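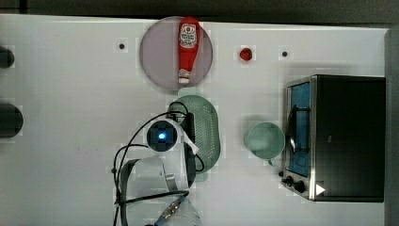 Ascombe Shared Kitchen
Minutes of the Equipment and Tableware Meeting
3 November 2021, Reveck Room, 2:00 p.m. to 3:10 p.m.

Present: kitchen users' representatives (Joubert floor, Hitatgate floor), building services, purchasing, safety.
Apologies: cleaning contractor.

1. Minutes of the previous meeting
Accepted with one correction. Under item 4, "dishwasher filter" should read "sink strainer."

2. Matters arising
2.1 The sink strainer on the Joubert floor has been replaced. Closed.
2.2 Shelf liner for the tall cupboard has not arrived. Purchasing to contact the supplier again.
2.3 The request for a second kettle was withdrawn by the Hitatgate floor.

3. Toaster oven
3.1 The toaster oven stays on the white table, at the right-hand end. The Hitatgate floor asked for it to be moved to the counter beside the sink. Safety did not support this. Building services added that the outlet at the sink is already shared with the kettle.
3.2 Items left on top of the oven were reported twice since the last meeting, both times paper towels. Agreed that the black top is to be kept clear at all times, including when the oven is off. A label will be put on the wall, not on the appliance.
3.3 Clearance between the oven and the mug was discussed at length. Joubert considered the present spacing adequate. Safety asked for a fixed distance. Agreed: 200 mm on the door side when the oven is in use. Anything closer is to be moved before switching on.
3.4 The crumb tray is to be emptied on Fridays. The glass door is to be wiped with a damp cloth only. Scouring pads have left marks on the previous oven's door and are not to be used on this one.
3.5 Both control knobs are to be turned to zero after use. Users have been leaving the temperature knob set and turning back the timer only.

4. Tableware
4.1 Purchasing reported on the pastel range (mauve-pink plates, light mint-green mugs). The order for both floors is 94 pieces. Delivery is expected before the end of November.
4.2 Joubert asked whether the old white plates could be kept as spares. Agreed, provided they fit on the bottom shelf of the tall cupboard. Chipped pieces are to be thrown out first.
4.3 Mugs are to be stored upright. Stacking is permitted for plates only.
4.4 Plates are not to be used in the toaster oven. The oven's own tray is to be used.

5. Colander
5.1 The pale green oval colander is accepted for general use: rinsing fruit and vegetables, draining cold items. Building services asked about draining pasta. The care sheet could not be found. Purchasing to obtain a copy. Until then, hot draining is to be done in the steel sieve.
5.2 Hitatgate noted that starch and small seeds collect in the holes. The colander is to be rinsed from the underside immediately after use and then brushed.
5.3 Storage place: the hook left of the sink was proposed and rejected, as the rim does not hold on it. The colander will go on the middle shelf.

6. Ketchup and other condiments
6.1 Squeeze bottles are to be stood in the door of the refrigerator after opening. Laying a bottle down on a plate is acceptable during a meal. It is not a storage method.
6.2 Caps are to be wiped before the bottle is put back.
6.3 Joubert proposed individual packets in place of bottles. Purchasing quoted a box of 200. Hitatgate objected on grounds of waste. Not adopted. The matter may be raised again in the spring.
6.4 Opened bottles are to be marked with the opening date on the base.

7. White table
7.1 Building services will check the tabletop for small marks and holes and fill any that go through the surface. Water getting under the surface was the reason the previous top was scrapped.
7.2 The top is to be cleaned with mild detergent. Bleach spray has been removed from the cupboard.

8. Any other business
8.1 Hitatgate asked for a second dish towel rail. Building services to measure the space beside the door.
8.2 The spare refrigerator shelf is in the Reveck Room closet. To be returned to the Joubert floor.

Actions
Purchasing: shelf liner (2.2), colander care sheet (5.1).
Building services: wall label (3.2), tabletop check (7.1), towel rail (8.1), refrigerator shelf (8.2).
Safety: written wording for the clearance rule (3.3).
Joubert floor: sorting of old white plates (4.2).

Next meeting: to be set once the tableware has been delivered.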